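Search this site
Enter keyword Go

Talk notes: Why we like stone that is not stone
Vilja Kettunen
December 15, 2021

Start slowly. Say thank you to the hosts. Ask who has a marble pattern at home, on a table, a tray or a bathroom shelf. Wait for the hands.

Then say that I work with surface patterns for 2 small makers, Zamix and Tultis, and that I will speak of patterns and very little of chemistry.

Slides 3 to 6, change them without hurry:
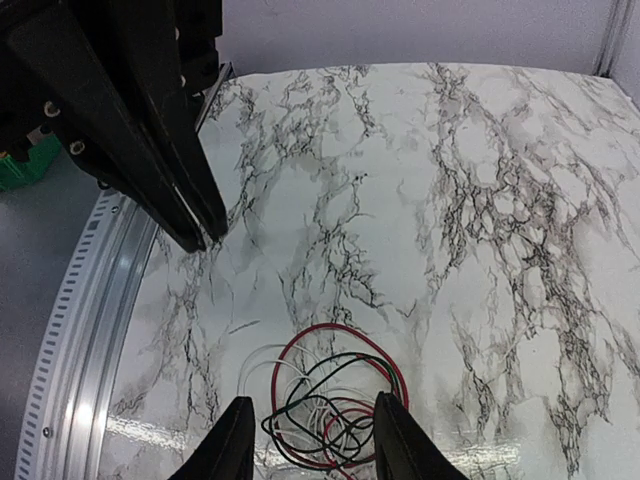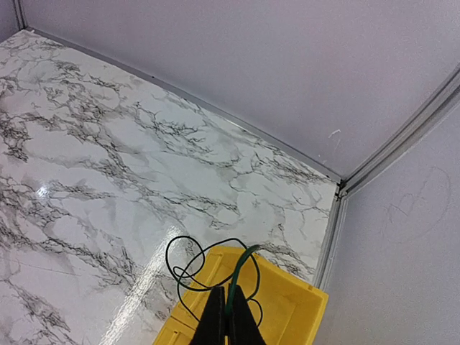 On the second of the four, the veins go on a diagonal and there is soft gray between them. Point at the bright spot of light on the left.

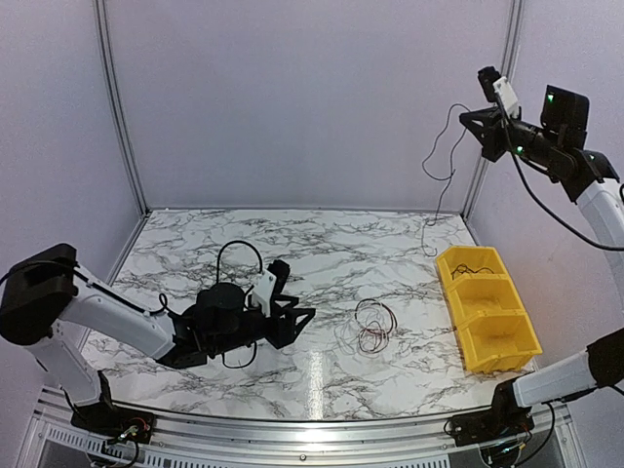
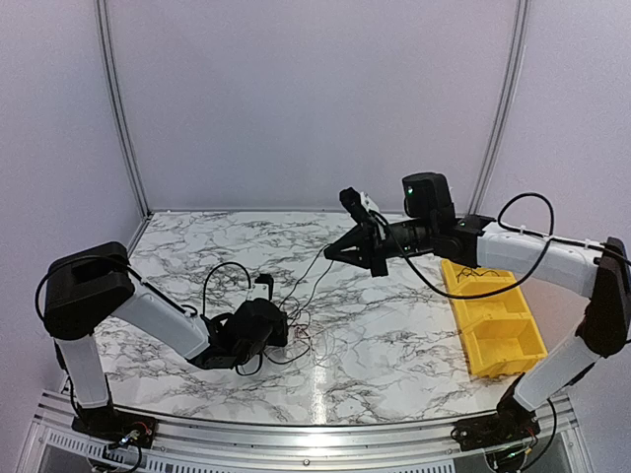 In the last two, white ground with gray and black veins, and a pale lavender-gray wall behind. Let the people look before I continue.

The vein

In real marble the vein is a place where other minerals came in. It has a direction, but it also changes its mind. When a printed vein looks false, the reason is usually that all the lines have the same width. Show with my hand in the air: thick, thin, almost gone, thick again.

A second problem is the repeat. A pattern must begin again somewhere. At Zamix our first sheet had its repeat at 41 centimeters, and on a long counter the eye found it at once. There was one dark fork in the vein that everybody could see coming back. My mother called it "the little bird." (Pause, people usually laugh.)

We made the repeat 275 centimeters. It costs more in drawing time. I drew that vein by hand through most of March and I still know it by heart.

Gloss or matte

Ask the room which they prefer. I expect gloss for the photograph and matte for the kitchen.

Gloss gives depth to the gray parts, but it also shows every lamp. If you have a window on one side, please test the sample flat on the table and look from where you sit. Do not hold it up like a painting.

Matte is kinder to tired eyes. But the black becomes a little weak, so I draw it darker than I want it.

An old habit

Painters imitated marble on wood and plaster long before any printing. In many churches the columns are painted. I do not think of this as cheating. The painter knew stone very well, and often the village had no money for the real one.

If there is time, tell about the staircase at Pulico: 33 steps, painted by one person, and the veins go calmer toward the top.

If there is no time, go directly to the samples. Pass the matte one first. Ask to have them back, as the Tedesco sheet is the only one I own.

Questions, then coffee.

Related items
Choosing a gray that does not turn blue
Terrazzo for small rooms
Notes on wood grain, part 2
How to order a sample sheet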